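From: Yi-an Won
To: onach-allotments list
Date: August 2022
Subject: Re: [onach-allotments] Courgettes, surplus of

Bok-nam Son wrote:

> Dear all,
> I have left another crate by the gate. Please take some. Please take
> more than you took last time, which by my reckoning was one, and it
> came back. Does anyone have a recipe that uses a lot of them and does
> not taste of them? My family have started eating out.
> Also, did we ever agree what to do about the water butt on plot 62?
> Bok-nam

Bok-nam,

It was me who brought the one back. I had mistaken it for a cucumber, and by the time I knew better I had already grown 7 plants of my own, so my sympathy is limited.

For what it's worth, soup is the only thing that gets through them at any speed. Slice a couple of kilos, skins and all, and put them in your biggest pot with two onions, a good lump of butter and no water whatsoever. Lid on, lowest heat you have, and leave it for the best part of an hour. They collapse into a sort of green swamp. Add stock until it looks like something you would serve to a person you like, then blend it.

It will still taste of courgette. I have tried curry powder, blue cheese and, one bad evening in June, marmalade. The curry powder helped a bit. Salt helps more than you'd think, and most people put it in too late and then blame the vegetable. 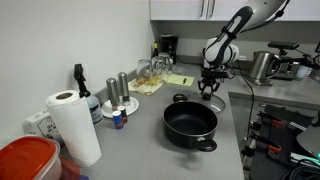 Freeze it flat in bags if you have the room. Mine are stacked under the peas and I expect to find them in spring with no label and no memory of what they are.

Do pick the things small, though. Finger length, every morning, even if it feels mean. Anything you can't close your hand around is a marrow and should go straight on the heap — the variety you've got is Clollix, isn't it? They double in size if you look away to sneeze.

On the water butt: we agreed to talk about it, and then Chae Lane flooded and we had rather more water than we wanted. I'd say move it to the shed end and see who complains.

I can take the crate itself off your hands, if it's empty.

Yi-an
Plot 100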